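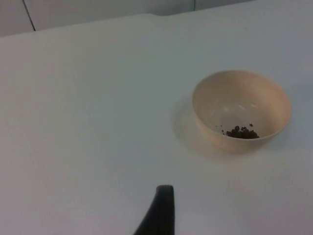

White table, pale gray wall.

Print this page | E-mail to a friend | 14 shares

Case got moved to another department, who do I even call now?

Posted by Kgomotso Jacobs

My garage in Tinitmont was broken into back in April and I lost a generator, two bikes and a box of my dad's old tools. I filed a report with the Tinitmont police the same morning and a very nice officer gave me a card with the case number on it. Fine so far.

Then last week I called to ask if there was any news and the person at the desk told me the file had been "sent over to county" in Livbridge. I called Livbridge and they couldn't find me under my name or under the case number on the card. Called Tinitmont back, got voicemail, left a message, got nothing. My insurance (I'm with Kekana) wants a copy of the full report before they'll pay anything, and the tools alone were worth $400, so I'd really like to get this moving. Has anyone been through this? Do I have to file all over again? I'm kind of lost and I don't want to annoy the people who are supposed to be helping me!

3 comments on this post

hukus_mel

Don't file again! I did that when my truck got broken into over in Hukus and I ended up with two reports that didn't match (I'd remembered one more thing the second time), and straightening it out took longer than the whole claim.

What usually happens is that county gives the case its own number when it takes it over. Your old number still lives at Tinitmont, so when you read it to Livbridge it means nothing to them. Call Tinitmont in the morning, ask for Records and skip the front desk, and say "can you give me the receiving agency's number for this case, and the date it was transferred." Write both down. Then call Livbridge and ask for Records there too. When I did it I was on hold for 40 minutes with the first place and then the second call was done in 5, so bring a coffee.

For the insurance part, I'd ask Tinitmont for a copy of the original report, the one you made that first morning. They wrote it, so they should still have it even if the detective work went somewhere else. Mine was a one-page form and a small copy fee at the window. Some of it may be blacked out if they're still looking at somebody for it, and my adjuster didn't care one bit about that. Ask yours if the first report is enough, because mine said yes right away and I'd been fretting for weeks.

Oh, and if you have serial numbers for the bikes or the generator, send them to the new detective once you know who it is. An old receipt or a photo of the sticker is great.

garyb

they lose everything over there. good luck

Old Porch Light

Mel covered most of it. I'd only add that you can put the request in writing. I sent a plain letter to my department asking where my case was and who had it, and I got a call back in 2 days after a month of voicemail. Keep a copy. And tell Kekana in an e-mail that you're waiting on the police, so it's on record that the delay isn't yours. You're not annoying anybody by asking, it's your case!

22 people found this page helpful

Recent posts
Can I get my stuff back from the evidence room?
Officer spelled my name wrong on the report
Livbridge non-emergency line always busy
What does "inactive" mean on a burglary case?
Neighbor's camera caught something, who do I give it to?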